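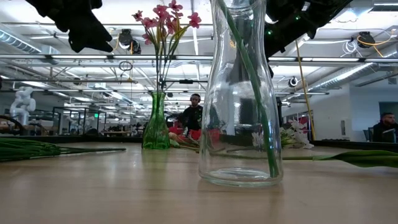

The best thing I learned about flowers last year is that you can practice with fake ones. Severyn Polishchuk taught me that, and I've been a little obsessed ever since.

Polishchuk runs Starnow, a flower workshop above a hardware store in Fenderbridge, and he came to the trade from the fresh side. He spent years cutting, stripping and wiring for weddings, and then he started keeping a crate of artificial stems for his beginners. The crate grew. At last count, in September, he owned 1,991 stems, sorted by color into tall cardboard tubes that used to hold carpet.

"People are scared of a real tulip," he told me. "They think they get one chance with it. Give them a fake one and they'll move it thirty times."

I moved mine a lot more than that! My first try was a jumble of everything bright I could reach, crammed into a vase with a wide neck, and it looked like a salad. He pulled out every stem, laid them flat on the table and told me to start with one. Just one, in a clear vase, leaning. Then I was supposed to look at it for a while before I touched anything else.

A single stem in clear glass is a wonderful teacher, because you see all of it. The line starts at the bottom of the vase and keeps going, right up through the neck, and if you shift the cut end an inch the whole flower changes its mind about where it's headed. In a tall vase with a wide base and a narrow neck, a long stem will settle on the diagonal almost by itself. I tried it straight up and down (stiff, sad) and went back to the lean.

Colored glass is a different game. A small green vase hides the stalks, or at least softens them, so you can get away with a fuller bunch. Polishchuk likes little pink star-shaped blossoms in green glass, with some yellowish leaves left on, and after an afternoon of trying other things I have to agree with him. The slim neck holds the stalks together and the tops fan out. Two vases, one tall and clear and one short and green, will take you through most of a year.

Then there's the part I expected to find boring, which was sorting. You lay everything out flat before you build. Long greens go to one side, whites toward the back, reds by themselves. It takes ten minutes and saves you from rummaging, and you start to notice pairings you'd never have picked out of a bucket. Red next to dark purple, for instance. I would have sworn those two would fight.

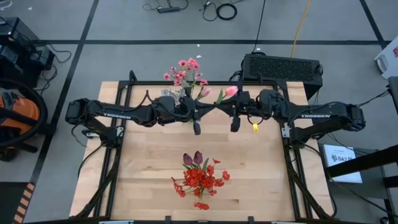

Red blooms with two dark purple tulips at the top, and the pinks farther back.

I love how a bunch looks lying down. Dense in the middle, thinner at the edges, with the small stems allowed to wander off. Polishchuk builds nearly everything flat and only then picks it up and ties it, a habit he got from an old teacher named Bondarchuk. Tulips go at the top of the bunch, and he puts them in as pairs. A pointed leaf beside them gives the eye somewhere to go next.

A few practical notes, for anyone itching to try. Buy stems with wire inside, and bend them over your thumb so the curve comes out gentle. Cheap leaves usually arrive flattened, and a few seconds of steam from a kettle will loosen them up (keep your fingers back). Dust with a soft paintbrush. I keep 73 stems at home now in a Cleritz bread bin, and my starter bunch was three tulips and two sprays of pink filler, which was plenty for a first evening.

Polishchuk's beginners do move on to fresh flowers, usually at their third class. I went home from mine with real tulips in wet newspaper, laid them out on the kitchen table, sorted them by color and started with one.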